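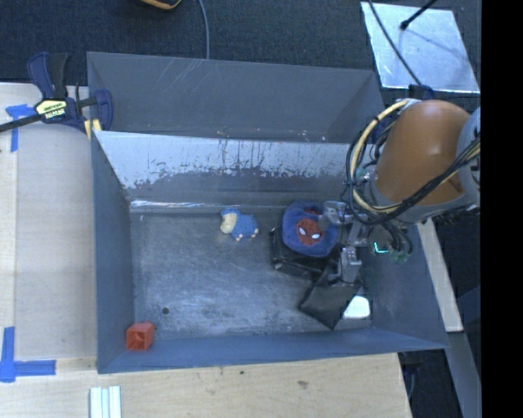
Figure 2. Metal bin, mixed small items.

3.2 Bin wear

Wear was logged by wall, not by bin. Upper band of the inner back wall went first: coating gone, bare metal showing, lower part still gray. Floor scuffed, with cloudy patches and fine scratches. Same pattern at Asport and Wolde, 328 bins checked in March, 50 pulled for repainting. Soft items (plush, pouches) left no marks we could measure. Hard blocks did, mostly near teh corners. Farnis bins not included, differnt paint.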